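Utilizamos cookies próprios e de terceiros para melhorar a sua experiência. Ao continuar a navegar, aceita a nossa política de cookies. Aceitar | Recusar | Mais informações

Cabides Preltia de plástico, conjunto de 40: opinião depois de um inverno de uso

Comprei estes cabides em fevereiro, quando resolvi tratar do roupeiro do quarto e percebi que tinha cabides de cinco tamanhos diferentes, metade deles de arame da lavandaria. Queria uma coisa barata, toda igual e fina, porque o varão é curto. O conjunto da Preltia traz 40 peças numa caixa de cartão, sem plástico entre elas, e há várias cores. Escolhi o vermelho alaranjado por ser o que estava em promoção.

Começo pelo peso. O cabide é leve, de contorno aberto, com o gancho na mesma peça. O gancho não roda, e isso nota-se: se a camisa ficar virada para o lado errado, é preciso tirá-la e voltar a pô-la. Com os cabides da Hameck, que uso no corredor há três anos, basta girar o gancho. Em compensação, os da Hameck ocupam quase o dobro do espaço e custam mais.

Para camisas e t-shirts de algodão, serve bem. Os ombros ficam direitos e não vi marcas no tecido, mesmo em peças que ficaram penduradas semanas. Em malhas já não gosto do resultado. Uma camisola grossa ficou com dois bicos nos ombros e passei a dobrá-las todas na gaveta.
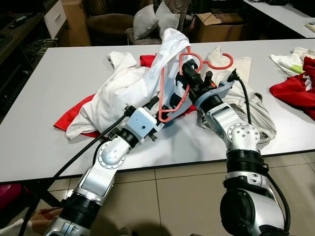 A parte que mais me interessava era o tempo de passar a roupa do monte para o varão. Costumo despejar tudo em cima da mesa comprida, separar por tipo e só depois pendurar. Como o plástico é liso, a camisa entra sem prender, mas também escorrega com facilidade se o colarinho estiver aberto. Convém apertar o primeiro botão. Nas t-shirts de decote justo, enfio o cabide por baixo, pela bainha, para não alargar a gola.

As calças são o ponto fraco. A barra inferior é estreita e lisa, e um par de calças de sarja dobrado ao meio cai ao fim de um ou dois dias, sobretudo se se mexer nos cabides do lado. Experimentei enrolar um elástico em cada ponta da barra e melhorou bastante, mas quem tiver muitas calças deve comprar outra coisa. Acabei por usar os cabides de mola da Duda para essas peças.

Quanto à resistência, parti 3 até agora. Dois partiram na curva do gancho, com um casaco de inverno pendurado, o que foi culpa minha. O terceiro vinha já com uma fissura. Escrevi à loja numa quarta-feira e respondeu-me o Craig Buchanan, do apoio ao cliente, que mandou um de substituição sem pedir fotografias nem devolução. Para casacos, continuo a usar os de madeira.

A cor é viva e igual em todas as peças. Os cabides trazem uma pequena rebarba na linha do molde, na parte de baixo, que nalguns se sente ao passar o dedo. Puxou-me um fio numa blusa fina. Passei lixa nos piores e ficou resolvido, embora não devesse ser preciso.

A minha cunhada, Jadwiga, comprou os brancos e queixa-se do mesmo, com a agravante de os dela terem chegado com cheiro forte a plástico. Os meus quase não cheiravam.

Pontos a favor: preço, espessura, tamanho certo para roupa de adulto.
Pontos contra: gancho fixo, barra escorregadia, rebarbas.

Voltava a comprar para camisas e t-shirts. Para um roupeiro inteiro, não chegam sozinhos.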